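Sorting and Hanging Small Laundry: Socks, Cloths and Other Odds and Ends

Reading time: 5 minutes

Big things are easy to hang. A sheet goes over the line, a shirt goes on a hanger, and you are done. The small stuff is what eats up the time. Socks, washcloths, dish towels and underwear all come out of the machine in one lump, and they need to be pulled apart, shaken out and given a spot of their own.

Work from a basket on a table next to the rack.

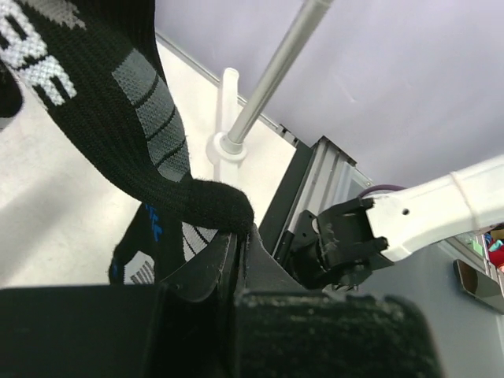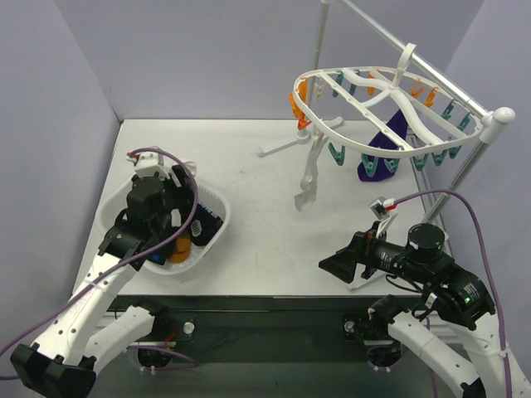
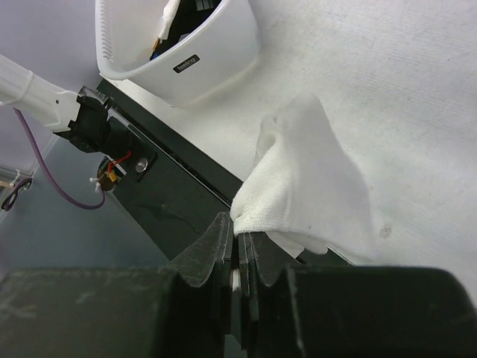 Start with the height. If the basket is on the floor you bend down once for each sock, and a family load has a lot of socks. Put it on a table, a counter or the lid of the washer, on the side of the hand you pick up with. Leave a clear patch next to it big enough to lay a dish towel flat. Wipe that patch before you start. Lint and dust show up on damp black socks right away, and so does anything left over from breakfast.

The basket

A basket with holes in the sides is better than a solid tub for damp laundry. Air gets in, and a load you forget for an hour won't smell as fast. Low and wide beats tall and narrow. In a tall hamper the socks all work down to the bottom and you end up reaching in to the shoulder.

Don't fill it to the top. Half full is enough for small items. You can see what is in there, and you can pick up one piece without pulling three more over the edge with it.

I had a Farkum basket for years with a rim that was too sharp, and it snagged knits. If yours does that, run fine sandpaper around the edge, then a damp rag.

Sorting order

Take the cloths out first. They are usually the biggest pieces in a small-items load, and once they are gone the rest is easier to see. After that do the socks, then whatever is left.

Don't try to pair socks in the basket. Lay each one on the table as it comes out, toes all pointing the same way. When you pick up the next one, look at the table before you look in the basket. Patterned socks are quick to match because you can go by a stripe or a bit of lettering near the cuff. Plain black ones are harder. Check the ribbing, the length of the cuff and the shape of the toe, and do it by a window if you can. Navy and black look the same under a kitchen light at 6 in the morning.

If you buy a lot of plain black socks, put one stitch of colored thread inside the cuff of each pair. Use a different color for each person in the house.

Hanging socks

There are two ways to do it, and people argue about both.

By the cuff: the water runs down to the toe, which is the thickest part, so it takes longer. The clip also sits on the elastic and can stretch it.

By the toe: the clip mark ends up inside your shoe and the elastic is left alone. The cuff hangs open and air gets up into the sock. This is how I do mine.

Clip the two socks of a pair side by side. Don't put both in one clip unless you are out of clips. Where they overlap they stay damp, and you will find it out when you put them on.

Before clipping, pull the sock straight. Hold the toe in one hand and the cuff in the other and give it one firm tug. Thick knits with a picture or letters worked into them have extra yarn on the inside. Turn those inside out for the first few hours, then turn them back.

Hanging cloths and small towels

A towel that comes out of the washer in a ball will dry in a ball. Pick it up by the hem and not by the middle. If you lift it from the middle you get a bunched point at the top and the corners hang every which way, and then you have to put it down and start over.

Find one corner, run your fingers along the hem until you reach the next corner, and shake it twice. Terry and waffle weave both need the shake, which lifts the loops back up. Skip it and they dry stiff.

Fold it over the bar with one side a few inches longer than the other. When the two sides hang even, the layers lie flat together and no air gets between them.

If you notice a spot on a white cloth, set it aside. Don't hang it. Rub in a little dish soap, wait 2 hours, and put it through with the next white load. A dryer will set most stains, and so will a sunny windowsill with some of them.

The rack

Any folding rack will do. Mine is a Vurkari, and it has lasted well apart from the plastic feet. Leave one bar empty between thick items if you have the room. Put the socks on the outside, where air moves the most, and the thin stuff in the middle.

Keep the rack away from the wall by at least the width of your hand. In March, with the heat going off and on, I turn the whole rack around once in the evening. In summer I don't bother.

A small fan on low, aimed past the rack and not straight at it, will dry a load of socks in 90 minutes on a dry day. Thick towels need longer. Feel the seams and the hems, as they are the last parts to dry.

Taking it down

Pair the socks as you unclip them, while they are still side by side. Fold one cuff over both, or lay them flat together and fold in half. Rolling them into a tight ball is fast but hard on the elastic.

Singles go in a bag on a hook by the washer. Check the bag every time you do a load. After two months, a single sock becomes a dust rag, and it does a good job on blinds.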